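## 7. Comparing two sets of fingertips on the bench pair

This section assumes both arms are bolted down, powered and on speaking terms with the controller. If they aren't, go back to section 4 and come back when you've calmed down.

The aim is to find out which fingertips suit your work before you order a whole box of them. We use the spice tray for this. It was Mireille Daher's idea, and it has cost the Prullstead workshop a good deal of paprika, but the bottles come in awkward shapes and everybody knows what they're supposed to look like when they're upright.

### 7.1 What you need

- Two arms on the bench, left and right, with their purple cables fitted
- One pair of Zamham tips (smooth) and one pair of Banero tips (ribbed)
- A divided tray with a mixed lot of small bottles and jars
- The Mathur controller, running the bench profile
- The score sheet from the back of this guide, and a pencil that works

Use bottles with different lids. Flip-tops, domes and plain screw caps all fail in their own way, and a tray of identical bottles will tell you only that your gripper likes identical bottles.

### 7.2 Setting up

1. Switch the arms to **Hold** on the controller. Wait for the click. If you don't hear one, check the screen before you put your fingers anywhere near the grippers.
2. Fit the Zamham tips to both grippers. Tighten each screw until it stops, then leave it alone. The extra quarter turn you are tempted to add is how threads get stripped.
3. Route each cable back along its link, leaving a loose loop at the wrist. Turn the wrist by hand to both ends of its travel. The loop should move without pulling tight.
4. Put the tray near the middle of the surface, within reach of both arms. Mark two of its corners with a soft pencil.
5. Stand one small bottle by itself to the right of the tray. This is your open-floor pick.
6. Select **Profile 43** on the controller. Profile 42 looks almost the same in the menu and belongs to a much larger arm.
7. Set the closing limit to 1665 and leave the speed at its default.

> **Caution:** Keep loose screws, washers and pepper away from the openings at the front of the surface. There are wires and rails down there, and getting a washer out again means taking off the lower cover.

> **Note:** The closing limit is a controller setting with no unit. Several people have asked what it is 1665 *of*. We have asked Mathur too.

### 7.3 Running the trial

1. Start with the open-floor pick. Lift the bottle, hold it for a slow count of 7, and put it back.
2. Move on to the tray. Work from the front compartments to the back, one bottle at a time.
3. Use only one arm per bottle. Park the other with its gripper open, clear of the tray edge.
4. Mark each attempt as **clean**, **untidy** or **dropped**. "Nearly" is not a score. If the bottle leans on the way up but gets there, it's untidy.
5. If a finger catches the weave, press **Stop** straight away. Do not let the arm pull its way free. It will win, and you will need a new tray.
6. When every bottle has had its turn, return to **Hold**, swap to the Banero tips and run the lot again with the tray on its pencil marks.

The most telling moment is the reach down between two close neighbours. In open space almost any tip looks good. Between jars, a finger that is slightly too wide will nudge the next lid along before it has touched the one you wanted, and both bottles then go down on the score sheet.

> **Note:** Don't change the closing limit between sets, however sure you are that it would help. Run the comparison first and fiddle afterwards.

### 7.4 Reading the results

Our own runs in April came to 2339 picks across both sets. The Banero tips did better on the tall, slim bottles, where the ribs gave them something to hold. The Zamham tips were kinder to labels and had less trouble getting into narrow compartments. Wide jars annoyed both.

If your two sets score much the same, pick the one whose screws you can reach without taking the wrist apart. You will be changing tips more often than you think.

| Fault | Try first |
|---|---|
| Bottle turns as it lifts | Lower the grip point slightly |
| Finger hits the neighbouring lid | Approach straight down, not at an angle |
| Tray slides | Grippy mat underneath, then redo the pencil marks |
| Arm stops and shows E7 | Check the cable loop at the wrist |
| Arm stops and shows nothing | Check the plug |
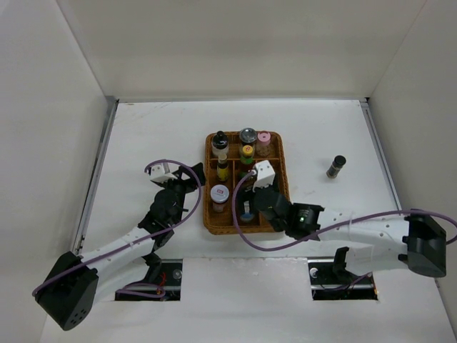
*Fig. 7.1. Both arms at the tray, with the open-floor bottle standing to the right.*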